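Driten Bench Arm
Small-parts handling for assembly and packing benches

Kikano | Equipment | Bench automation | Driten

Item group: Bench arms
Supplied by: Kinoshita
Page updated May 4, 2022

The Driten is a single arm that mounts at the back of a work bench and moves small parts between a tray, a fixture and a work surface. It is sold to shops that already have people doing this by hand and want to keep those people on the bench. It runs at a speed set by the shop, up to a fixed limit, and stops when the light barrier at the front is broken.

What is in the package

Arm with gripper and wrist camera
Two sets of gripper fingers
Control box, floor or shelf mounted
Hand controller with stop button
Light barrier for the front of the bench
Printed setup guide and wall card

The bench itself is not included. Most existing benches will do if the top is rigid and can be drilled at the rear edge. If yours is on casters it needs locking feet before we will sign off the installation.

What it does at the bench

The arm picks a part, turns it if needed, and sets it down where it was taught to. Teaching is done by moving the arm by hand and pressing a button at each stop. There is no programming screen to learn for the basic jobs. Jobs are saved by name and can be called back up at the start of a shift.

It does not do well with soft bags, loose cable, or parts stuck together with oil. Send us samples before ordering if you are not sure. We return them.

What changes for the people working there

Buyers ask about this more than anything else, so we asked Berhanu Belay, who leads the packing and assembly benches at Zindetti, to tell us how the work is divided there now. Zindetti put in two arms last September.

Before the arms, each person at the bench loaded their own fixtures, checked the parts, and packed them. A full shift was 600 parts per bench. The target has stayed the same. The arm now does the loading, and the person checks, packs and deals with anything the arm sets aside.

"The reaching is what people were glad to get rid of," Berhanu told us. "The checking is harder than it was, if anything, because you do it all day. We had to change the breaks."

They now swap places every two hours. The person coming off the arm bench goes to receiving or to the hand-pack line. Zindetti also changed its pay grades so that anyone who can teach a new job to the arm is paid at the setter rate. That took longer to agree than the installation did, and we suggest starting that talk early.

Some staff did not like working next to the arm at first. Orla Ó Súilleabháin, on the same benches, asked for it to be slowed down in the first weeks and it was. She has since taught it several of the jobs it runs. 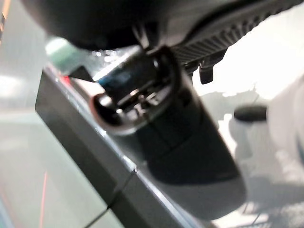

Gripper finger over the edge of a dark gray slab, with a small black disc on the white surface to the right.

Training

Setup training is given at your site by Kalliopi Georgiou or Osamu Tsuchiya and is included in the price. We ask that the people who will use the arm attend, and not only their supervisor. Refresher visits are charged by the day.

Care

Wipe the fingers at the end of each shift with a dry cloth. Do not use solvent on them. Check finger screws weekly. Finger sets are wear items and can be ordered by the pair.

The daily check on the wall card takes 15 minutes and should be counted as working time in your staffing plan.

Ordering

Quotes are prepared by Chie Kinoshita. Please include the bench size, the weight of the heaviest part, the number of shifts, and a photo of the bench from the front. Left-hand mounting is available at no extra charge but must be stated on the order, as the bracket is different.

Spare hand controllers and light barriers are listed under Accessories.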